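Budgeting for a tidying robot - sim licence first or hardware first?
Small Automation Forum > Buying and planning

wondimu_a
Jan 7, 2025
Hello all, and thank you for the kind welcome in October! We're a team of three at Zunevstead planning a bedroom tidying helper, and I've been asked to split the money between simulator seats and a real arm. I was leaning towards four Plotum seats and one Melladen arm, but I keep going back and forth. Our bedroom setup in the simulator: 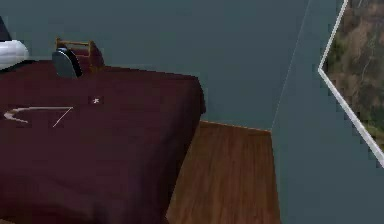
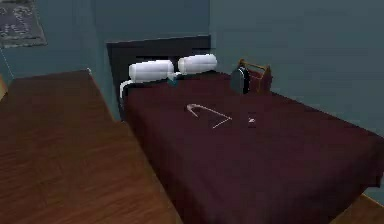 Reading time: 4 min

The dark red bedspread is where most of our tasks will happen, so cloth matters a great deal to us.
Wondimu Alemayehu

kettleandcrumpet
Lovely to see, Wondimu. I'd buy the seats and hire the arm for eight weeks - you'll learn what reach you need before you're stuck with it.

old_solder
Can't agree, sorry. That cover looks very smooth, and real bedding bunches up terribly. Spend on the arm.

kettleandcrumpet
Fair point about bunching, but a hired arm would find that too, wouldn't it?

wondimu_a
Thank you both! I'll ask Ait Ali for a hire quote and see if the gripper's included.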